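August, evening

Up at six. Coffee, two slices of bread, the last of the plum jam. It rained until eight and I spent the time going through receipts, which I had put off since the start of the month. Found the one from Derkix for the shelf brackets. They charged me for five and I have four. I will call them tomorrow.

The rest of the day went to sorting. Femke wants the back room cleared before her sister comes, and everything small and loose has ended up in there over the years. I started with the drawers under the window. Most of it was string, dead batteries and keys that fit nothing in this house. I kept the keys anyway and put them in a jar.

Milan Koster came by at ten to return the drill. He stayed for coffee and told me how he did his own garage. He put everything he couldn't name into one bin and gave himself a month to look at it. Anything he hadn't reached for by then went out. I said a month was too long for me, I would forget the bin existed. He said that was the idea. 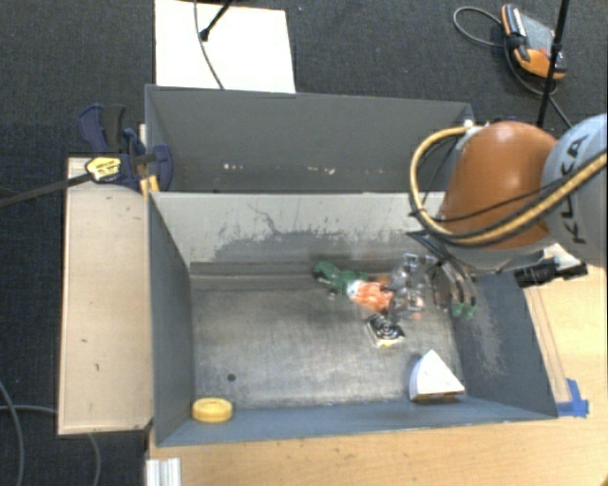 I tried it his way for the afternoon. One bin to go through, another one behind it for later. It does go faster when things lie spread out on the bottom and you can see each of them. When I pile them up I only move the pile from one side to the other. I think metal is better than cardboard for this too. Cardboard sags and the small pieces get under the flaps.

Toon Brouwer called at two about the car. The part from Van Damme is in and he can fit it next week. It will be 109 with the labor. I told him to go ahead.

Lunch was late, soup from yesterday and an egg. After that I did the shelf by the door. Found the manual for the old Ovari radio, but no radio. I remember Femke giving it to Ineke Martens when she moved to the coast, so I put the manual in an envelope and wrote Ineke's address on it. I need stamps.

By five my back was sore and I stopped. The drawers are done and so is the shelf. The closet is not, and I haven't looked at the top of it. Swept the floor and took two bags out to the trash.

Femke got home at six thirty and looked in. She asked where the good scissors were. I had to go back through one of the bags to get them.

Potatoes and beans for supper. Closet tomorrow, after I call Derkix.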